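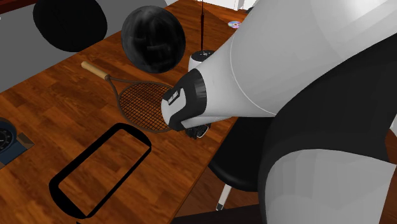
Batch cooking

Batch cooking is the practice of preparing a large quantity of food in one session and eating it over the following days or weeks. It is closely related to meal planning, with which it is often confused, and to leftovers, from which it differs mainly in intent. A person who cooks nine portions of lentil stew on purpose is batch cooking. A person who does so by misreading the packet is also batch cooking, provided they keep quiet about it.

Terminology

The phrase covers several habits that were once simply called cooking. In boarding houses, farm kitchens and large families the big pot was the only pot, and no special word was needed for it. The modern term came in with the home freezer and the office lunchbox, and spread further with recipe blogs, where it usually appears beside the word "Sunday". "Meal prep" is sometimes used for the same thing, although purists keep it for food packed into matching boxes, preferably with the lids still present.

Methods

Three broad approaches are recognised. Whole-dish cooking produces finished meals, such as chilli, curry or fish pie, which need only reheating. Component cooking produces parts, such as plain rice, roast vegetables and a sauce or two, to be put together later in combinations that look different from one another on paper. Base cooking falls between the two: a single pot of onions, carrots and tomatoes becomes soup on the first night, pasta sauce on the second and, with the addition of cumin and optimism, something else on the third.

The food writer Marama Whitcombe argued in The Burnton Kitchen Book that component cooking suits households where people eat at different times, and whole-dish cooking suits those where people eat whatever is put in front of them. She did not say where the second kind of household could be found. Her basic session runs to 2 hours and ends with a pan of soup, a tray of roots and a container of dressed beans. Readers have noted that the washing-up is dealt with in a single line.

Suitable foods

Stews, soups, braises and most things involving pulses keep well, and several are widely held to improve overnight. Cooked pasta goes soft, and is best taken off the heat early or boiled fresh. Potatoes freeze badly in chunks and quite well as mash. Salad leaves don't freeze at all, a fact which each generation seems to establish for itself.

Dishes thickened with cream or yoghurt may split when thawed, so many cooks add dairy at the reheating stage. Fried food loses its crispness and is rarely recommended, though it is frequently eaten cold by the light of the fridge door.

Storage and safety

Cooked food should be cooled quickly, in shallow containers if possible, before going into the fridge or freezer. Rice calls for particular care, as spores that survive cooking can multiply if it is left standing in a warm kitchen. Reheated food should be steaming hot all the way through. Stirring halfway helps, particularly with microwaves, which tend to produce a boiling rim and a frozen heart.

Labelling is advised by every authority on the subject and followed by few of their readers. The unlabelled tub is a recognised feature of domestic freezers, and its contents are commonly either bolognese or stewed plums. The two look much the same when frozen and are not interchangeable.

The Burnton survey

A reader survey printed in the Burnton Weekly on 09/02/2022 asked households what became of their January cooking plans. Of the 157 replies, most reported starting with enthusiasm and a new set of tubs. Soup was the dish most often made and also the dish most often described as "still in there". The paper published a follow-up recipe for using up soup, which was to add it to a larger soup.

Criticism

The usual complaint is monotony. By Thursday even a good curry has few surprises left, and supporters generally recommend freezing half of each batch so that it can return later as a stranger. Others object that the practice does not save time so much as move it to the weekend, where it was already spoken for. Supporters reply that one cluttered kitchen is better than five, an argument that depends a good deal on who is cleaning it.

Freezer space is a further limit. Cooks with a single drawer are generally advised to freeze sauces and stock flat in bags, which stack neatly once solid and slide onto the floor at any stage before that.

See also

Casserole
Freezer burn
Leftovers
Packed lunch
Slow cooker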